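Itden Long Table in White - Home » Tables » Long Tables » Itden

Itden Long Table, White

Price: £2799
Delivery: 7 weeks

We have been selling tables for long enough to know that most people come to us after a Christmas spent with their elbows in each other's soup, and if that sounds like your house then do have a good look at the Itden! It was drawn for us by Lilian Lukumay, who grew up in a big family and wanted a table you could roll pastry on in the morning and seat all the cousins at by the evening.

The top is plain white from end to end, with no pattern to quarrel with your plates. It suits a dark floor especially well, and we have had lovely letters from people with stone and slate who were worried it might look a bit stark (it doesn't, it looks fresh). 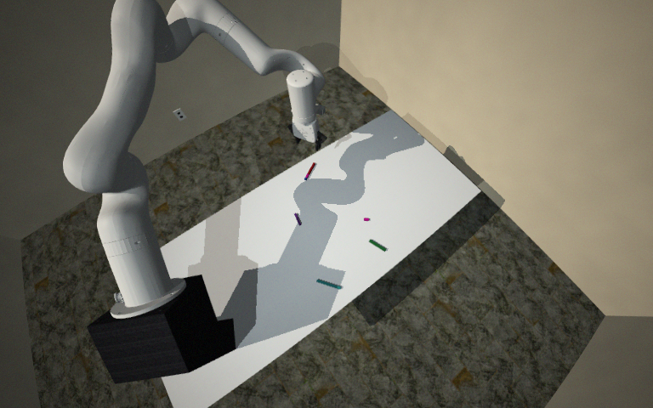 Long white top on a dark marbled floor.

Looking after it is easy. A soft cloth, warm water and a drop of washing-up liquid will see to most things, and for tea rings we like the Zemalus cream, which we sell in small tubs. Please don't use scouring pads, however tempting it is after a curry - they dull the finish and we can't put that right under the guarantee.

The Itden comes in two parts with all the fixings, and you will want two people to put it together. Our drivers will carry it to the room of your choice if there are no more than three flights of stairs. Do measure your hallway first!

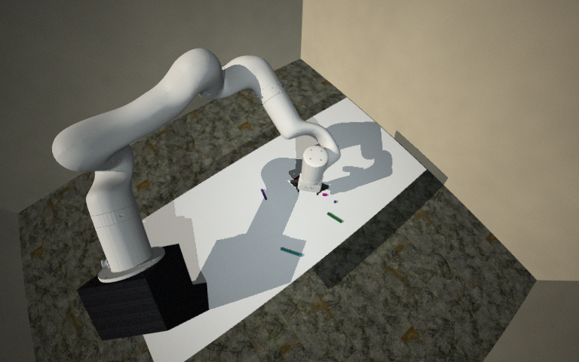 White table surface, set at an angle to the room.

Goes nicely with: Marchal bench, Jedano stacking chair, Zemalus care cream.

"We waited until February for ours and I would have waited longer. The children do their homework at one end while I get on with the ironing at the other." - Ching-wen Choi

Page updated 2 December 2022. Samples of the white finish are free, just ask when you ring.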